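Microwave-working arm takes shape at the Tarnus workshop

30 April 2023

I dropped in at the shared workshop on Tarnus this week to see how our microwave project is getting on, and I'm pleased to say it's coming along nicely! There are 9 of us on it now, all members, and the plan is an arm that can work an ordinary kitchen microwave with plain dials and a push button - no touchscreen, no clever wiring inside. 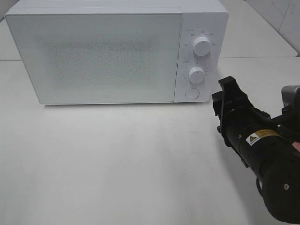 Why a microwave?

Well, we wanted something everybody has at home. The door button is one sort of job and the dials are quite another (you have to grip and then turn, and my first go at writing the turning code was dreadful). We're calling the software Pesonen, and it has had more than 30 rewrites so far. The play-food burger on its pink plate is our standard dinner, and I've grown rather fond of it.
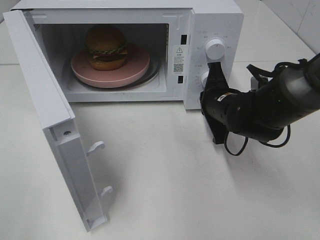
The timer dial is where most of my evenings go. It's small and round, and the jaws need to meet it squarely or they just slide about. I'd like to try softer finger pads next, though there's a split in the group over that and we may end up testing both.
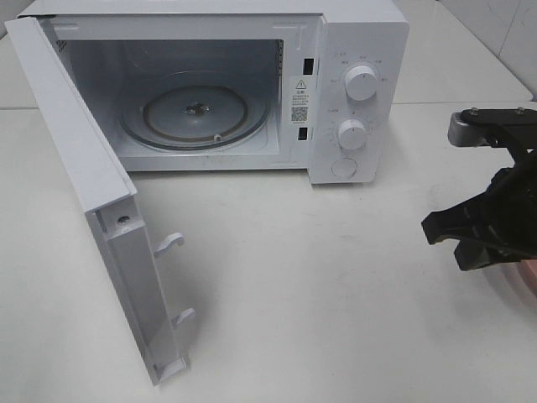
What's next

Money, mostly. We've raised 1,063 pounds towards spares and a second set of fingers, and the Hostitz makers' fair in September is our deadline. Come along to an open evening if you fancy helping with the code.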